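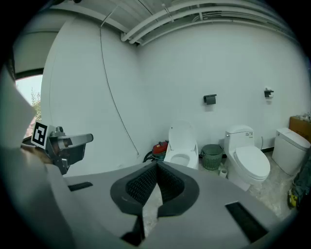 Despina Sima wrote in to ask whether it matters if the blood pressure cuff goes on over a thin shirt sleeve, and whether she should keep writing down a reading she took right after carrying laundry upstairs. She has been told to measure at home for a few weeks and finds that the numbers jump around more than she expected.

The cuff goes on bare skin. A rolled-up sleeve that squeezes the upper arm is no better than a sleeve under the cuff, so take the arm out of the shirt if it won't roll loosely. As for the reading after the stairs, write it down if you like, but put a note beside it and take another one later. The rest of this page covers the household side of measuring and keeping medicines at home: where to put things, how to clean them, how to write it all down. What the numbers mean for you is a matter for your doctor or nurse.

Setting up a place to measure

Pick one chair and one table and use them every time. A kitchen chair with a straight back works better than a couch. The table should be high enough that your forearm rests on it with the cuff at the level of your heart. If the table is too low, put a folded bath towel or a firm cushion under the arm.

Both feet go flat on the floor. If your feet don't reach, use a low step or a thick book. Uncross your legs.

Keep the monitor in that spot if you can. People who store it in a closet tend to measure less often, and they sit down out of breath from looking for it. A shallow tray or the lid of a shoebox will hold the monitor, the cuff, a pen and the notebook together.

Turn the television off. Ask other people in the room to hold their questions until you finish. Talking during a reading can push it up.

Before the reading

Empty your bladder first. Skip coffee, cigarettes and exercise for half an hour beforehand. Then sit quietly for five minutes with your back supported. A kitchen timer is useful for this, as long as it has a soft ring. If yours makes you jump, use a clock.

Take the morning reading before breakfast and, unless you've been told otherwise, before your morning blood pressure pills. Take the evening reading at the same time each night. Just before supper suits many households; just before bed suits others. Choose one and keep to it.

Two readings a minute apart are the usual request. Write down both. Don't pick the one you like better.

Cuff size

A cuff that is too small reads high, and one that is too large can read low. Wrap a sewing tape measure around the bare upper arm, midway between shoulder and elbow, and compare that with the range printed on the cuff or in the booklet. If you don't have a tape measure, use a piece of string and a ruler.

Couples sharing one monitor often need two cuffs. Buy the second from the same maker as the monitor, since cuffs from different makers aren't meant to be swapped. Mark each one with a laundry pen on the outside, near the tubing. Annag Drummond uses a stitch of colored thread, red for her and blue for her husband, and says it has lasted longer than ink did.

The bottom edge of the cuff sits a little above the bend of the elbow. It should be snug enough to stay put, with room to slide two fingertips under the edge.

Cleaning the cuff and monitor

Most cloth cuffs can be wiped with a soft cloth wrung out in water with a drop of mild dish soap. Go over it again with a cloth dampened in plain water and let it air dry flat. Don't put it on a radiator or in a dryer. Some covers come off and can be washed by hand, but the air bladder inside must come out first and must stay dry. Check the booklet before you try.

Wipe the monitor with a dry cloth. Don't spray anything on it. If the display is smeared, breathe on it lightly and use an eyeglass cloth.

Coil the tube loosely. A tight wrap around the monitor will crack the tube near the plug after a year or two. A cracked tube leaks, and the cuff then takes a long time to fill or gives an error.

Replace all the batteries at once. Take them out if the monitor will sit unused for a couple of months. A bit of white crust on the contacts is from a leaking battery; throw out the set, put on gloves, and rub the contacts with a cotton swab barely dampened with white vinegar, then let them dry fully.

Keeping the log

A plain school notebook is enough. Rule five columns: day, time, top number, bottom number, pulse. Leave a wide margin for notes such as "poor sleep," "headache" or "missed pill."

Write while the number is still on the display. The memory in the monitor is a good backup, but it mixes everyone's readings together if two people use it and neither remembers to press the user button. Uriel Bustos printed out the memory of his Devden monitor before an appointment and had 637 readings on the sheet, with his and his sister's run together and no way to sort them. The nurse set it aside and worked from his notebook.

Check that the clock on the monitor is right. It resets on many models when the batteries come out, and in March it needs moving forward for daylight saving time.

Bring the notebook to the appointment, and bring the monitor too, once a year, so the office can check it against theirs.

Where to keep the pills

The bathroom cabinet is a poor place. Showers make the room warm and damp, and tablets can soften or break down. The shelf over the stove is just as bad. A bedroom drawer, a hall cupboard or a high kitchen cabinet away from the stove and sink is better. If children live in the house or visit, use a lockbox or a cabinet with a lock, and put the medicine back right after each dose.

Leave medicines in the bottle they came in unless you use a weekly pillbox. Some tablets have to stay in the original bottle or foil. Ask the pharmacist which ones before you fill the box. Take out the cotton plug once the bottle is open, as it can draw in moisture. Leave the small drying packet where it is.

For those that belong in the refrigerator, use a middle shelf toward the front. The back wall can freeze things, and the door warms up each time it is opened. A lidded plastic container keeps them away from food.

Filling a weekly pillbox

Do it at a table in good light, over a rimmed baking sheet. A dropped pill stays on the sheet. Wash and dry your hands.

Work with one bottle at a time. Open it, fill every compartment it belongs in, close it, and move it to the other side of the table. Then open the next. When all of them are done, count the pills in one day's compartment against your list.

Don't fill more than one week ahead if your doses are being changed. Most child visitors can open a standard pillbox, so it has to be stored as carefully as the bottles.

Wash the empty box every few weeks in warm soapy water, rinse it, and leave it open on a towel overnight. It must be bone dry before it is filled.

Pascual Huenchumán asks what to do about the lids wearing out. They can't be fixed well. Tape leaves glue on the edge and the tablets stick to it. A new box costs little.

Reading labels for salt

If you've been told to cut down on sodium, start with the cans and packets you already own. Take everything out of one cupboard and read the sodium line on each label, along with the serving size above it. The soup on our own shelf, a Mavora vegetable, lists 79 calories and looks light enough, but the whole can comes to 1,346 milligrams of sodium.

Put the high ones together on one shelf so you can see how many there are. Use them up slowly or give them away, and buy the "no salt added" kind next time. "Reduced sodium" only means less than the regular version.

Drain canned beans and rinse them in a colander under cold water. This takes off up to 4 tenths of the sodium.

Take the shaker off the table and put it in a cupboard. Lemon juice, vinegar, garlic, black pepper and dried herbs can go in its place. Salt substitutes often contain potassium, and they aren't safe for people with kidney trouble or those taking certain blood pressure medicines. Ask before buying one.

Clearing out old medicine

Go through the cupboard twice a year. Anything past its date, anything without a label, and anything prescribed for a problem that is over should go. A pharmacy take-back bin is the best choice. The one at the Dundolside pharmacy is next to the counter and accepts tablets and creams, but no needles or inhalers.

If there is no bin near you, and the label doesn't give other instructions, mix the pills with used coffee grounds or cat litter, seal the mixture in a bag, and put it in the trash. Scratch out your name and the prescription number on the empty bottle.

Dardo Zapata adds that liquid medicine should be kept upright in a jar on the way to the bin. His leaked in the car.

When to call

Don't change or stop a medicine because of one reading, high or low. If a reading is far from your usual, sit for five minutes and measure again. If it is above 180 on top or above 120 on the bottom and you have chest pain, shortness of breath, weakness or numbness, trouble seeing, or trouble speaking, call 911. If it stays that high and you feel well, call your doctor's office right away.

Write the office number and the after-hours number inside the front cover of the notebook, in large print.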